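首页 > 末端执行器 > 两指夹爪 > Skarnedeo

Skarnedeo 两指夹爪（带腕部相机位）

Gisberg 出品 | 现货 | 可预约 Firkport 现场演示

Firkport 开放日九月那场已经结束，页面先更新一版，参数表没动，现场记录和大家问得多的几个问题补在下面。资料包还在整理，急用的先留言。

概述

Skarnedeo 是给小型机械臂配的两指夹爪，黑色哑光指身，指尖收窄，适合从地面或桌面上拿零散小件。腕部预留相机安装位，相机朝指尖方向看，指尖和目标在同一个画面里，示教和采集都用得上。支架是打印件，图纸随货给，自己改也行。

适合：
杂物收拾、分拣类的示教
家居环境里的抓取研究
学校实验课，学生上手快
需要经常换指尖的场合

不适合：
重物
沾油的件（指面会打滑，擦干净再夹）
长时间户外

开放日现场

场地在 Firkport 的 Ouellet 厅，下午场人比上午多，后排有几位站着看完的，不好意思，下次多摆椅子。

这次没有用标准方块。往届来的客户反映方块太整齐，看完心里没底，回去换成自己的东西又是另一回事。所以演示区按家里的样子布置，花纹地面，带图案的墙面，白色木床栏，地上放日常能见到的零碎。骨头形状的泡沫白板擦，颜色杂，中间细两头宽。还有钳子。板擦软，钳子硬又重心偏，同一套指尖都要应付，这是出题的本意。

先讲板擦。彼此挨得近，下指的时候要从缝里进，进浅了捏住的是面上那层，进深了指尖顶地。我们的建议是先把开口收到比腰部宽一点点，对准中间那段最细的地方再往下走。两头的圆瓣不好夹，泡沫一压就变形，松开又弹，位置跟着跑。 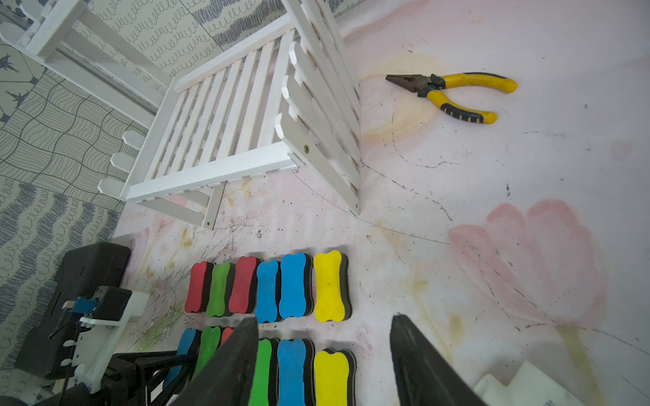 夹持力默认给的是低档，出厂就这样设，换硬件再往上调。现场有观众问为什么不一开始就给足，原因简单，泡沫件压出印子要好一阵才回得来，采集的时候外形变了，前后数据对不上。低档夹不稳的话，先看指面干不干净，再看下指的角度，最后才动力度。

颜色识别不归夹爪管。问的人多，统一说一下：夹爪本身只有开合和力度，看颜色认物体是上位机那边的事，用您自己的程序。我们给接口，给例程，例程里不带识别模型。

背景花的问题。地面有花纹、有细线、有黑点，墙面图案也密，这种环境对视觉不友好，是真的。纯白台面上跑得很顺的程序，搬到这种地方常常要重新调。建议采集阶段就把背景放杂一点，别等到部署再补。

再讲钳子。开着口放在地上的钳子，外形是个叉，两根手柄中间空着，从哪里下指差别很大。夹单边手柄，提起来会转。夹转轴附近，钳口和手柄两边重量差不多，稳一些，但金属面滑，力度要往上加一档。现场两种夹法都讲了，有位观众建议加一副带齿的指尖，已经记下，正在打样，打出来挂到配件栏。

靠近床脚、床栏这类立着的障碍时，注意手腕姿态。指身不算粗，容易碰的是后面的腕部和相机支架，画面里看着还有空，实际上支架已经快蹭到木头了。规划路径请把支架外形也算进碰撞模型，模型文件在资料包里，文件名带 bracket 的那个。
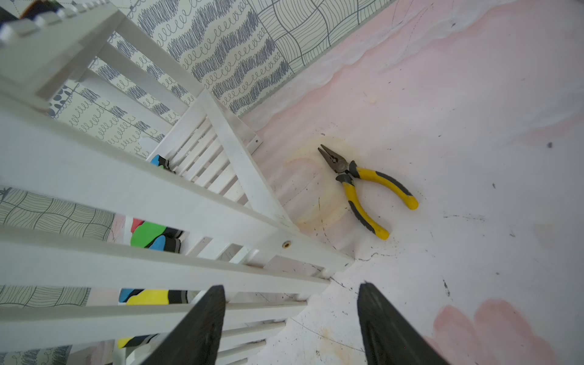

腕部视角：白色木质婴儿床旁的黄柄钳子，两侧为 Skarnedeo 指尖

旁边有围栏的时候从开阔那一侧接近，绕一点没关系。相机如果被横栏挡住，画面会有一小段只看得见木条，这时候别急着下指，先抬高再找。例程里有抬高重找的写法，参数自己改。

现场反馈（摘）

“指尖黑色，在浅色地面上看得很清楚，标注省事。”
“支架的线希望能再收一收，转腕的时候老担心挂到。”
“想看夹布料的。”
“讲得有点快，力度那段没跟上。”

线的问题收到了。新批次会附扎线扣，老客户要的话留言补寄，运费我们出。布料下次安排，这次没来得及准备。力度那段的讲稿会放进资料包，慢慢看。

主要参数

型号：Skarnedeo
结构：2 指，对称开合
指身颜色：黑，哑光
指尖：可换，螺钉固定
夹持力：分档可调，出厂低档
相机位：腕部，朝指尖方向，支架含在套装里，相机另购
供电与通信：一根线缆，标配长 2 米
连续演示时长：4 小时后请停机检查指面和螺钉
保养：大约 1,000 次夹取后清洁指面，看一下磨损，有起毛就换
适配：常见小型机械臂，法兰转接板下单时请备注机型

上表没写的参数请来信要完整规格书，电话里报数字容易听错，我们也不想报错。

套装内容

夹爪本体
腕部相机支架（打印件）
线缆
备用指尖
螺钉包，内六角扳手
快速安装卡片，中英文

相机、机械臂、转接板不在标准套装里。转接板可以一起下单，同一箱发。

安装要点（现场问得最多的几条，先写在这儿）

先装转接板再装夹爪，顺序反了螺钉够不着。支架最后上，上之前把线先穿过去。线留出转腕的余量，转到两个极限位置各试一遍，绷紧了就重走。螺钉不要拧死，打印件吃不住大力，拧到不晃即可。

装好以后空开合几次，听声音，有刮擦声先断电。多半是指尖装偏，松开重对一下就好。还响的话拍个视频发过来。

相机对焦请对到指尖再往前一点点的位置。对到远处的话，抓取那一下目标是糊的，采回来的数据用不了，这个坑我们自己踩过，整个下午的采集全部重来。

曝光建议锁定。浅色地面很亮，黑色指身很暗，自动曝光会随着指身进出画面来回跳，后期很难救。光从侧面来比从头顶来好，指尖下方影子会轻一些。

摆放目标物的时候别总摆一个样。排整齐的采一些，打散的采一些，部分出画的、被指身挡住的也都留着，不用删。很多客户第一批数据太干净，后来补采花的时间更多。场景里无关的东西也不必清光，布角、纸板、边上的杂物，照常放着。

交付与售后

现货当月发。改过支架尺寸的属于定制，时间另议。收货先开箱检查，外箱有压痕请当场拍照，签收前告诉我们。

质保看随箱卡片。指尖属于耗材，不在质保范围，单独有卖，配件栏搜“指尖”就有。自己改打印支架不影响本体质保，改电路影响，请不要改电路。

退换：未上机可退，已经上机的走检测。请保留原包装泡棉，散装寄回来路上容易磕。

预约演示

Firkport 演示区平时可以预约，开放日之外也接。可以自带物件，欢迎自带，越不规整越好。提前说一声大小和重量，太重的夹不了，白跑一趟。带液体的、带刃口外露的请先联系。钳子、夹子、板擦、玩具、文具都行。

预约时请写清：
用什么机械臂
想看夹什么
来几位
要不要试采数据

试采的数据当天可以拷走，自带硬盘，现场网速慢。需要看着我们换指尖、调力度的也写上，会多留一点时间。

下一场开放日还在 Ouellet 厅，日期未定，定了再本页更新，不单独群发。订阅了产品通知的会收到。

相关配件

Skarnedeo 备用指尖（平面）
Skarnedeo 带齿指尖（打样中，暂不可下单）
腕部支架图纸包
法兰转接板
扎线扣

下载

快速安装卡片
碰撞模型文件
例程（含抬高重找）
开放日讲稿，整理中，传好了会亮起来

询价请用页面底部的表单，写明数量和机型，一般当天回。表单打不开的换个浏览器试试，我们知道这个问题，正在修。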